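Trostside Robotics Club
Progress report no. 2 to the Halonen Fund
14th May

Sorry this is short and a bit rough, regionals paperwork is due the same week. Budget sheet comes separately.

Where we are

Since January the club has been on the two-arm sorting project. Goal is the same as in the application: students teach a pair of arms to sort soft things (caps and cloths) into colored trays, working from recorded demonstrations. Rigid blocks were last year. Soft stuff is much harder, which was the point.

Both arms mounted and talking to one computer. Took longer than planned. The left one kept dropping off the bus whenever the elbow went past a certain angle, and we blamed software for most of a month. Bad connector. Replaced, cable run re-done with more slack, no dropouts since.

Demonstrations recorded so far: 717. Of those a good part are from the first weeks and probably can't be used, because students were changing the start position of the arms every session and not writing it down. They write it down now. There is a sheet taped to the desk.

What the students do

Meetings are twice a week after school, plus open lab when we can staff it. Sign-up is 37, though the number who turn up on a given day is lower, and it drops a lot in track season. We split them into driving, labeling and mechanical. Everybody rotates, at least on paper. In practice the older ones hog the driving and we're working on that. A sign-out list went up after spring break and it's helped some.

Labeling is the unpopular job. Students watch back each run and mark the grasp, the lift, the release and wether it counts. We thought we'd lose people over it but a small group got really into it and wrote their own rules for what counts as "in the tray". Brim over the edge, is that in? They decided yes if the crown is inside. It's a page and a half long now.

The task at the moment

Caps are the main event. Red tray and blue tray, caps to the red one, dark cloth to the blue one, both arms allowed. We picked caps because they have a stiff part and a floppy part and the students had to argue over where to grab. Brim grabs are easy to drive but the cap swings and lands crooked. Crown grabs land better but the fingers slip on the fabric. The strap at the back is the third option and it's a bad one, it hooks on the finger and comes back out of the tray with the arm.

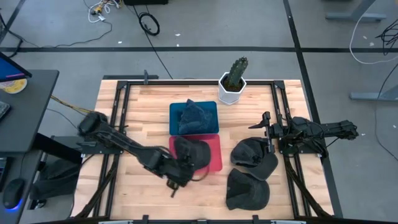 Caron, reading the draft of this section, wrote back that black caps and black grippers together sound like asking for trouble, and could the club try a lighter color before it collects any more runs. Fair point, and the labelers had already complained about the same thing, it's hard to tell fingers from brim when you play a run back. Plan is to mix in light caps for the next batch and keep the dark ones as the hard test. We don't want to drop them completly.

Results, such as they are

First trained model was poor. It would go to the right area and then hover. Second one, trained after we threw out the runs with unknown start positions, picks up a cap more often than it misses if the cap is lying by itself. Two caps close together and it goes for the gap between them. Cloth is better than we expected, anything with folds sticking up gives the fingers something to close on. Using both arms in one run without them getting in each other's way is not working yet. The students turn one off for the tests.

We have not got a proper success rate to give you. We'd rather run the same test layout on different days first and send you a number that holds up. That will be in the final report.

Problems

Space. Floor is taped off so people keep out of reach of the arms, that part's fine, but cables still cross the floor and we need covers for them. Ordered, back ordered, ordered again somewhere else.

Gripper fingers from Vikident wear faster than we budgeted for. The pads go smooth and then nothing fabric will stay in. Mechanical team is testing printed replacements with a rubber strip glued on. Cheap, and they like doing it, but the glue lets go. Trying a different one.

Staffing. Open lab needs 2 adults in the room and some weeks we only have one, so it gets canceled. Biggest limit on how many runs we can record, more than the equipment.

Money

Under on computers (used the school's), over on spare parts. We'd like to move what's left in the computer line over to parts and cable covers. Please let us know if that needs a form or if an email is enough.

Next

Light-colored caps, new batch of runs. Re-do the test layout sheet so anyone can set up the table the same way. Get both arms going in one run, even if it's slow. Demo at the Trostside open evening before school lets out, date not fixed, you're welcome to come and some of the students would like to drive it for you.

Receipts for the connector and the second set of fingers are with the budget sheet. The receipt for the tape is missing, we're looking.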